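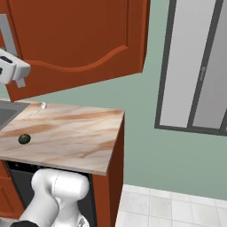
The kitchen cell in the simulator, with the arm by the open bay under the counter.

I've had the Hovport cell kit for the better part of eight weeks now, and I wanted to live with it a while before writing anything. It's a software package for setting up a simulated robot cell in a home kitchen, and I use it to work out arm placement before I bolt anything down in the real one.

Setup went more smoothly than I expected! You pick a room, drop in your arm, and set the base position and the joint limits. My first cell took 23 minutes, and a good part of that was me hunting for the units menu (it's under Room, of all places). The kitchen is a pleasure to work in, with its marble-patterned counter and reddish-orange cabinets, and there are small round things on the countertop to plan around, which I like much better than the plain gray blocks I had in Donelero.

Where it really earns its price is clearance checking. A tall upper cabinet and a counter edge leave a gripper less room than you'd think, and I moved my base 18 centimeters before I was happy with it.

Now the grumbles. Dark spots like the bay under the counter are hard to judge by eye, so turn up the fill light before you trust anything in there. Saved joint limits also went back to the defaults after the July update, and I spent a whole Wednesday evening typing them in again. Keep a backup copy of the cell file, please.

I'd give it 8 out of 10, and I'd buy it again over Pruvley, mostly for the rooms.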